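Brernmont Neighbors Forum > Home & Hobby > Wrapping, cards, paper stuff

Thread: giant flat box, one sheet of paper, how??
14 replies

pimpernel_kate
Ok so need help fast. Got a framed map for my brother in law, box is huge and flat. Bought a big roll from the Pandey store on Mill St, plain white kind. Party is tonight. Every time I do a big box the ends look like a laundry pile. Do I go diagonal?? My mom swears by diagonal. I have one shot bc the roll is nearly used up from practicing.

dropcloth_dan
Diagonal is for small square boxes. Flat and big, go straight. Box face down in the middle, long sides first.

marnie236
Disagree, diagonal uses LESS paper if you do it right. Did a whole table of gifts that way for my niece's shower

dropcloth_dan
Less paper on a cube. On a long flat box you need a monster square. Try it with a cereal box and a sheet of newspaper, you'll run out at the corners.

marnie236
I have tried it. Works fine. You have to tilt the box more than people think.

dropcloth_dan
Then you're tilting it till it's straight lol

Ayodele Idahosa
Wrapped at the counter in Stendirholm for years, over 3000 boxes one December. Straight, every time, for flat stuff. What goes wrong is the ends. People leave way too much paper there. The flap past the end of the box only needs to be a bit more than the box is thick. Yours is thin so trim the ends hard. Scary but do it.

pimpernel_kate
How much is a bit. Box is 2 inches thick

Ayodele Idahosa
Inch and a half on each end is plenty. Push the sides in first, crease, then top down, then bottom up. Run your nail along every fold. Tape last.

quiltbarn
Can I just say plain white paper is the worst one to start with. Shows every smudge, every bad crease. Brown kraft forgives you.

pimpernel_kate
well I have white

gus_in_the_annex
Wash your hands then. Not kidding. Newsprint off the breakfast table, ruined a wedding present that way.

marnie236
Also double sided tape. Regular tape on white looks cheap.

dropcloth_dan
Nobody at a birthday is inspecting tape

marnie236
I am

quiltbarn
Same, I inspect. Pimach makes a thin double sided one, on the dispenser it's the green label I think?? The wide one is too sticky, you get one try and it tears the paper when you lift.

Ayodele Idahosa
Use whatever tape. Fold the raw edge under half an inch before you stick it down, thats the thing that makes it look like a store did it. Seam goes on the back, near one edge, not down the middle.

gus_in_the_annex
Scissors: don't chop. Open them partway and slide. If it snags the blades are dull or the paper is slack, hold it tight with your other hand.

pimpernel_kate
Ok cut it. Went straight not diagonal sorry marnie. Edge is a little wavy but the fold under hides it?

Ayodele Idahosa
Hides it completley. Keep the wavy edge underneath.

pimpernel_kate
One corner poked thru. Small hole. Do I start over, I don't have enough to start over

dropcloth_dan
Ribbon over it.

marnie236
Ribbon won't sit on a corner. Cut a band out of the trimmings, wrap it around that whole end like a belt, looks on purpose.

dropcloth_dan
ok that's good. I'll give you that one

pimpernel_kate
Band worked!!! Leaving now, thank you all, he'd better like this map

quiltbarn
Kate next time pad the corners w/ a bit of tissue taped on before you wrap. Framed stuff always pokes.

gus_in_the_annex
Adding for whoever finds this later, my order for big flat things. Do it on a table, floor kills your knees.

Big flat box, start to finish

1. Clear the table and wipe it. Let it dry.

2. Tissue on the corners, tape it down.

3. Lay the paper out, good side down, and get it flat before you measure anything. If it came off a roll it wants to curl so put a book on each end for a few min.

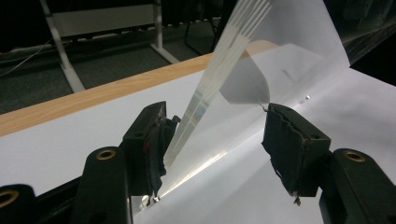 4. Box face down on the paper, trim, long sides over, then the ends like Ayodele said. Tag goes on last or you'll fold it under, ask me how I know.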